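I almost skipped the open day at the Tretura spice works this year, and I'm so glad I didn't! My friend Sandamali Begum had been telling me about it since last December, when she came back with a bag of roasted coriander that made her whole car smell like dinner. So on September 20, 2026 we drove out to Darnau with a cooler in the trunk (more on the cooler later) and got there just as they were opening the gate.

Parking is in the field behind the works. It was soft after the rain and I would wear boots if I were you. Admission is free, but you do need a ticket for the mill tour, and they only hand out 300 of those. We were in line by the time the gate opened and still ended up in the second group, which left us an hour to kill. We spent it at the breakfast stand eating coconut flatbread with a chili and onion relish that I have been trying to copy ever since. Mine is too wet. I think they salt the onions first and squeeze them out.

The tour starts in the receiving shed, where the sacks come in. Our guide was Chaminda Akanda, who talks fast and walks faster, and if you stop to read a label you will be jogging to catch up. He let us put our hands into whole pepper from three different growers. I would have told you before this that pepper is pepper. Well, the first was sharp and kind of piney, the second smelled like old books, and the third I honestly couldn't stop sniffing, sort of like orange peel. That one is from the Jayawardena farm, and of course it's the one that sells out.

From there you go through to cleaning and sorting, with the sieves all shaking at once. It's loud! They give you earplugs at the door, the foam kind, and you should use them. Chaminda shouted the whole explanation and I caught maybe half of it. Stones and stems come off first, then dust, then the light berries that never filled out. The light ones don't get thrown away, they go for oil.

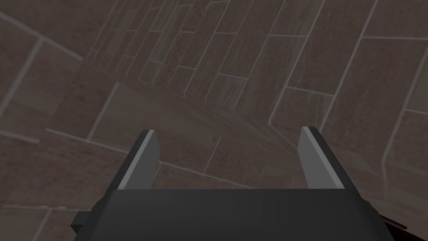 Tharushi Nanayakkara thought the sorting part went by much too quickly, and told me so at lunch: she had wanted to know how they decide which berries are too light, and whether the cutoff changes from one harvest to the next. She had also hoped to hear something about the growers' prices. I had to admit I'd been too busy sniffing my fingers to ask. She went back afterward and got her answer, which is that the cutoff does move a little every season, and that the head miller sets it by weighing a cup of berries on a kitchen scale. I love that.

The grinding room was my favorite. They run the mills slowly so the spice doesn't heat up, and between batches everything gets cleaned out with plain rice, which comes through the color of whatever was in there last. We saw a tub of bright yellow rice from the turmeric run. Somebody asked if you could cook it and the answer was yes, but you'd be eating a lot of grit. They had cinnamon going while we were there, and I came out of that room with it in my hair and my sweater. It was still in the sweater two washes later.

Then came the tasting table, run by Sabina Uddin, and this is the part I'd go back for. She gives you 2 little cups of the same lentil soup, one made with spice ground that morning and one with spice ground last year, and doesn't tell you which is which. I got it right, Sandamali got it wrong, and we argued about it all the way through the gift shop. In Sandamali's defense, the older one was rounder and a bit sweeter, and I can see why you'd like it. The fresh one goes straight up your nose.

Sabina's advice for home was to buy small bags, keep them in a drawer and away from the stove, and toast whole seeds in a dry pan just until you can smell them. I have been keeping mine on a shelf right over the burners for the last ten years, so that was a little embarrassing.
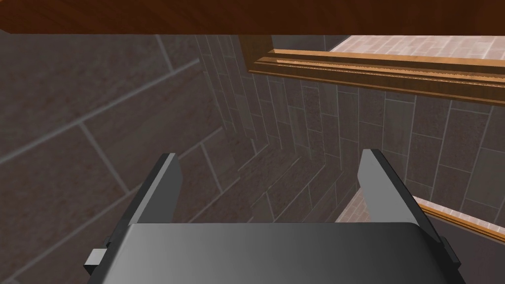
I moved the whole lot to a drawer as soon as I got home, and threw out a jar of paprika that had gone completely brown.

Lunch was in the big tent. There were two lines, one for curry plates and one for the fish, and the fish line was shorter and better. Njål Myklebust does the smoked mackerel with a black pepper crust, and he sells it vacuum packed to take away - that's what the cooler was for. Get there before noon. By the time we went back for a second pack he was wiping down his table.

The shop is small and gets hot. Prices are the same as in town, except for the blends, which you can only get at the works. I bought the Zandemix, which is their everyday blend with cumin, fennel and something smoky they won't tell you about. I've had it on eggs, on roast carrots and on popcorn, and the popcorn wins. I also bought a brass mortar I did not need.

A few things for anyone thinking about next year. The mill tour has stairs, and the ones up to the grinding room are steep, so ask at the gate about the ground floor route. Kids seemed to love the sieves and hate the smell of the cinnamon room. The card reader in the fish line wasn't working, so bring cash. And leave the car windows open a crack on the way home, especially if you're carrying mackerel.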